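Fringed tablecloth on the craft table – keep it or hem it?
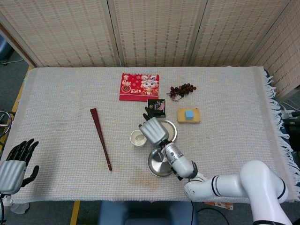
Posted by dindley_days

So I've had the cream cloth on since Sunday and I love the little woven grid, but the long fringe down the right side is driving me a bit nuts. My sleeve catches it every time I reach for something. Do I trim it, hem it, or just learn to live with it? It was only 11 dollars so I'm not scared of scissors. Also open to opinions on the clutter, I know, I know.

fennelandfog wrote:
Leave the fringe!! It's the nicest part of the cloth. Turn it so the fringe faces the folding screen and you'll never touch it again. Love that screen by the way, the brown dashes are so pretty with the cream.

Janssen_K wrote:
Disagree with fennel. If the fringe is at the back you lose it completely, so why have it. Hem it properly or buy a plain one. And please move the grapes off the cloth. Dark red grapes on cream fabric, I'm nervous just looking.

dindley_days wrote:
Ha, the grapes are staying till I've eaten them – but fine, I'll get a bowl. Turning the cloth won't work, it's too short the other way, I tried.

Imke Stöcker wrote:
Could you knot it? I did that with an old throw, small bunches, one knot each, up close to the weave. Took me an evening and I've washed it 13 times with no trouble. It still hangs but it doesn't grab at you.
And I'd put the red fan up by the calendar. Two reds together, and you get the left side back for working.

Janssen_K wrote:
Knots will snag too, just bigger.

Imke Stöcker wrote:
Mine don't :)

skutatura wrote:
Team knots. The pot lid I'd send back to the kitchen though, shiny things on a craft table end up scratched. Is the yellow sponge for glue? I keep mine on a saucer or the cloth under it gets damp.

dindley_days wrote:
Sponge is for wiping up, and yeah, saucer is a good idea. OK, I'm going to try knotting one end tonight and see how it goes. Fan is moving too. The dragon calendar stays exactly where it is, no votes on that one.

fennelandfog wrote:
Wouldn't dream of it. Post the knots when they're done!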